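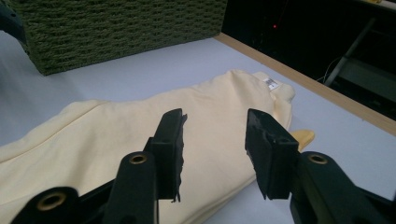
**Figure 1.** Garment, pale yellow, on a light tabletop.

### 3.2 Carry data and workload measures

Play-by-play records were drawn from the Lachance archive, which covers eight seasons of university football in the two conferences studied. After kneel-downs and carries wiped out by penalty were removed, 1554 rushing attempts remained. Of these, 604 came in the second half with the score within one touchdown, and we refer to this subset as close-game carries.

Each attempt was coded for down, distance, field position and the number of carries the same back had already made in that game. Fumbles were counted whether or not the offence recovered the ball. Earlier work by Stuller counted only fumbles lost, so our rates are higher than hers and the two should not be compared directly.

Workload was grouped into three bands by share of team carries over the previous two games. We used share in place of raw totals, as some programs run the ball far more than others. Backs returning from injury were kept in the sample but flagged.

Yards per carry was modelled with a random intercept for each back and a fixed effect for opponent run defence. Games played at Grurnitz Field were fitted separately, the surface there having been replaced partway through the period. Dropping those games altogether did not change the sign of any coefficient reported in Section 4.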